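The Keogh Water

The bottle cost 60 dollars and the label said it had come out of a spring at Keogh, where people lived a long time and didn't get colds. 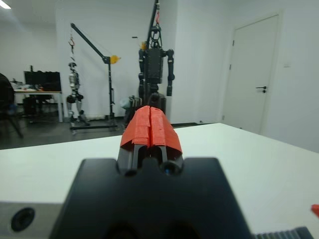
Yutong Fang thought it was tap water, and had said so before the lid was off. She said you could drive to Keogh in an afternoon, that there was a pub and a silo and a servo, and that if there was a spring then the locals had kept it very quiet from the sheep.

Mum said Yutong had always been negative.

I was on Yutong's side, mostly, but I was also the one who had to take Mum to the Livine evenings, so I kept my mouth shut in the kitchen and saved it for the car. The evenings were held in the old bowls club at Kenow. There was a urn, a plate of lamingtons and a man in a pale blue shirt who never gave a surname. He talked about minerals. He had a chart with a line going up it and no numbers on either side.

"What's it measuring?" I asked him, the second time.

"Vitality," he said.

"In what?"

He smiled at Mum instead of me and asked how her knees were. Her knees, she told him, were marvellous. She had taken the lift at the medical centre that morning, one floor, and complained the whole way up.

By January she had spent 1144 dollars. I know because I found the receipts in the biscuit tin, folded small, under the good shortbread. I added them twice on the back of an envelope and then put them all back in order, feeling like a thief.

So I drove to Keogh. It was 38 degrees and the road shimmered. Yutong came too, with a thermos and a look on her face. We asked at the pub, and the woman behind the bar laughed until she had to put the tray down. Then she stopped and said well, there was the bore behind the old school - her nan used to swear by it for arthritis.

"Did it help?" Yutong said.

"She died at 61. Truck, but."

We went and had a look. There was a tap on a post, and a paddock, and flies. Yutong filled the thermos lid and drank it, then pulled a face and handed it to me. It tasted of pennies. Livine tasted of nothing at all.

I told Mum that night. I laid it out properly, the bore and the taste and the chart without numbers, and she listened with her hands in her lap.

"You drove all that way," she said.

"Yes."

"In that heat. For me."

She got up, quite easily, and poured us both a glass from the bottle in the fridge door. I drank mine and asked her when the next evening was.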